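分类：厨房小家电 > 早餐机 / 三明治机

发件人：Gebremedhin Tilahun
收件人：早餐与小厨房邮件列表
日期：2026年8月30日
主题：回复：二合一早餐机，吐司应该怎么放？

各位列友好，

中文不是我的母语，如果有的句子不太自然，请大家原谅，也欢迎私信给我改正。我先把 Mahlet 的信引用在下面，然后按照她的顺序回答。

Mahlet Lencho 写道：

> 大家好。我上个月搬到一个很小的房子，厨房只有一张桌子的位置，所以买了一台二合一的早餐机，一边是三明治烤盘，一边是小圆煎锅。用了一段时间，有几个问题想请教。
>
> 第一，两片吐司总是对不齐，盖上以后边上压不住，馅会跑出来。是我放的方法不对，还是面包太大？
>
> 第二，全麦吐司和白吐司，哪一种比较合适？我家附近的 Lillska 面包店两种都有，全麦的那种皮比较厚。
>
> 第三，烤好以后我放在盘子里，过几分钟底下就软了，皮也不脆。盘子有没有讲究？
>
> 第四，煎锅和烤盘可以同时用吗？说明书写得很简单。
>
> 另外，碎屑真的很多，每天早上都要擦桌子。谢谢大家。
>
> Mahlet

Mahlet，你好。我用这一类的机器已经有几年，以前是 Ishbel MacRitchie 转让给我的一台旧的，后来旧的那台的盖子松了，我就换了新的。我的经验不一定适合你的机器，请你当作参考。

先说第一个问题。我认为大部分的情况不是面包太大，而是第二片放得太快。第一片要先平放在烤盘里面，用手指轻轻推到边，让它的四个角都在烤盘的格子里。馅要放在中间，四边留出一个手指的宽度。特别是奶酪，它化了以后会自己往外走，所以开始的时候宁可放少一点。

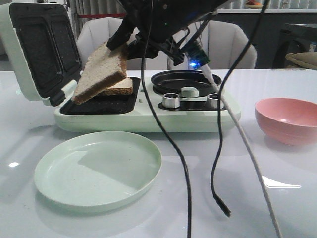

放第二片的时候，我习惯先对齐一个边，再慢慢放下另外一边。拿着的时候面包是斜的没有关系，就像照片里一样，一个角朝下，下面那一片已经平平地躺在左边的黑色烤盘上。重要的是最后放下去的那一刻，上面的皮要对着下面的皮，尽量不要前后颠倒。吐司的上边是圆的，下边是平的，如果颠倒了，四个角就会有空的地方，盖子压下来也没有用。盖子完全翻开以后，手有足够的位置，不需要着急。

还有一点，如果面包真的比烤盘大，不要用盖子硬压。我的第一个盖子就是这样松的。把皮切掉一条就可以，切下来的皮可以放进煎锅里用一点黄油煎，我的孩子很喜欢，加一点糖也好吃。

第二个问题，全麦还是白的。我个人比较喜欢全麦，因为它烤了以后不容易塌，味道也比较香。但是全麦的皮比较硬，盖子的边有时候压不紧。我的办法是：如果放比较湿的馅，例如西红柿或者鸡蛋沙拉，我用白吐司，它软，边容易合起来；如果放奶酪和火腿，我用全麦。Asnakech Araya 以前在列表里写过，面包放一天以后比刚买的好用，这个意见我同意。刚买的太软，一压就变成薄薄的一块。切的厚度也很重要，请面包店切成12毫米就够了，再厚的话盖子合不上。

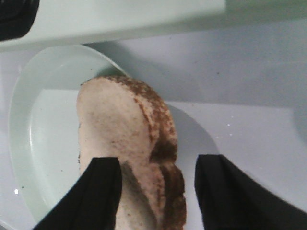

薄荷绿浅盘旁边的一片吐司，皮在右边，颜色比较深。

第三个问题，关于盘子。这个问题我想了很久，因为我也有同样的烦恼。底下变软，是热气出不来，留在面包和盘子中间。所以刚烤好的时候，不要马上平放。我一般让它站着，靠在盘子的边上，等一两分钟，两面都可以透气，然后才放平、切开。有高边的浅盘比完全平的盘子好用，因为面包有地方靠，碎屑也留在盘子里，不会到处都是。如果你有烤架，当然更好，可是你说厨房只有一张桌子的位置，我想多一件东西就多一件麻烦。

盘子的颜色没有影响，我太太说浅颜色的看起来干净，我说浅颜色的碎屑看得更清楚。我们两个人的意见到现在没有统一。
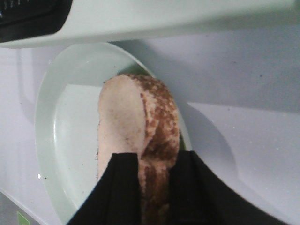

盘底的几粒深色小碎屑，浅色的盘子上很容易看见。

说到碎屑，我的做法是：切三明治的时候在盘子里切，不要在桌子上切；用有锯齿的面包刀，来回拉，不要往下压。机器里面的碎屑，等完全凉了以后，用软的刷子从里往外刷，再用拧干的布擦一次。千万不要用金属的铲子去刮，不粘的那一层刮坏了就没有办法修。桌子如果是白色而且很亮的，用干的布先扫一次，再用湿的布，不然会留下一条一条的痕迹。

第四个问题，煎锅和烤盘可不可以同时用。我的机器有两个旋钮，两边分开控制，所以可以。但是我不知道你的是哪一种，请你一定看一下底部的铭牌和说明书。如果是同一个插座上还有热水壶，请把它们分开用。Mulugeta Mamo 在楼里是和邻居共用一条线路的，他说早餐机和热水壶一起开的时候跳闸了两次，我以前用 Ishbel 那台旧机器的时候也发生过。

时间的方面，我是先开煎锅，等鸡蛋快要好的时候再合上三明治那一边的盖子，这样两样东西差不多一起上桌。煎锅比较小，一次一个鸡蛋最合适，两个也可以，可是蛋白会流到一起，翻的时候容易破。

最后，有列友私下问我 Villanueva 那家店还有没有单独卖烤盘。我上周去问了，店员说三明治的那种没有货，圆的煎锅还有。如果有人要，我下次去的时候可以带，请直接写信给我，不要回复到整个列表。

我自己也有一个问题想请教大家：盖子内侧的纹路里面，时间长了有一层黄色的油，布擦不到。我试过小苏打加水，放了四十分钟，只掉了一点点。有没有人知道比较温和的办法？牙刷我也试过，太软了，刷不动。

祝大家早餐愉快。

Gebremedhin Tilahun

附：Mahlet，如果你还是觉得边上压不住，可以写信告诉我你的面包的长和宽，我用我的烤盘比一比。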